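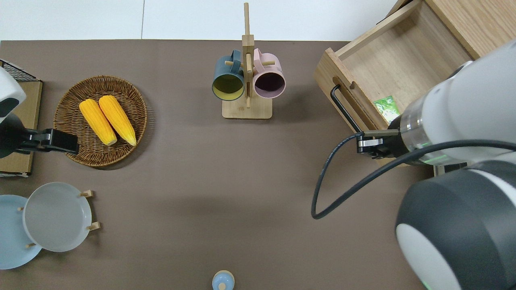 2019-09-05
Posted by the build lead, Lestora shared workshop

Lestora is looking for two people to join the evening group on Plekier, a two-arm tabletop build that has been on the bench since May. The positions are unpaid. Bench space, tools and consumables are covered by the workshop for the length of the build.

Plekier handles ordinary kitchen items: plates in and out of a dish rack, mugs on and off a mug tree, small packets in and out of a drawer. Motion is taught by hand, then replayed and corrected. The current work is on repeatability. A grasp on a plate edge that works at one tilt of the plate often fails at another, and we want a written record of where the limits are.

Position 1: Controls and software

You will maintain the replay code and the logging. The code is Python with a small amount of C++ for the control loop. You should be able to read a joint torque plot and say whether a stop was caused by contact or by a bad setpoint. Experience with two arms sharing a work area is useful. We do not expect it. You will also take over the calibration routine, which currently takes 30 minutes and should take less.

Position 2: Fixtures and cabling

You will design and make stands, mounts and fingertip parts, mostly in wood and printed plastic. Cable routing is part of the job and takes more time than most applicants think. A loop that clears the table at the home position may drag on it at full reach, so every route is checked through the whole range before it is tied down.

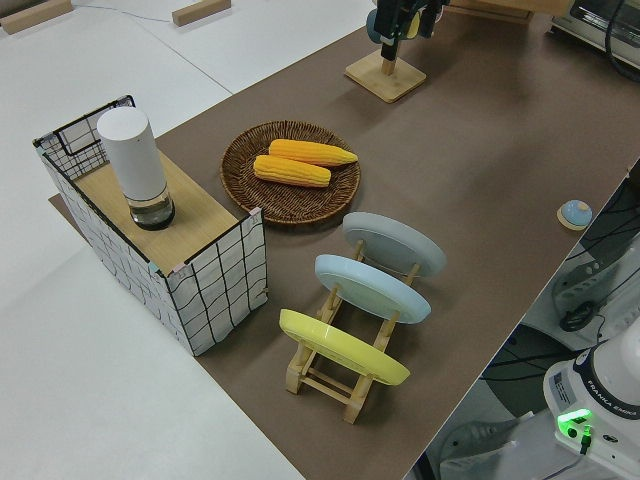

Layouts are changed between sessions and written up in the log with a sketch. If you move an item, you log the move. Session records are kept on the workshop server in plain CSV. We have 131 logged sessions so far and would like to reach 2000 before the motion set is frozen.

Both positions require:
- Two evenings a week for at least 3 months.
- The workshop safety induction, including the stop button drill. You may not run the arms alone before it is signed off.
- Legible notes in English.

Not required: a degree, your own tools, or previous work with this type of arm. Ertürk grippers were used on an earlier version of the build and some of the older code still refers to them. Cleaning that out is a reasonable first task for whoever takes Position 1.

To apply, send one page describing something you built that moved, what went wrong with it, and how you found the fault. Photos are fine – video is better. Leave the page in the build mailbox at the front desk or use the contact form under "Plekier". Applicants who look suitable will be asked to come in for one session before either side decides.

Comments

stallach_bench: Is Position 2 open to people who are only members at Stallach? I have the induction from there but not from Lestora.

build lead: Yes. You would still need to do ours, the stop circuit is different.

torquewrench: What rate does the log run at? I would want joint data and gripper width on the same clock or the plate problem will be hard to sort out.

build lead: Same clock since the last rewrite. Older sessions are not, and are marked in the header.

mdf_dust: Can one person apply for both?

build lead: You can, but say which one you would pick.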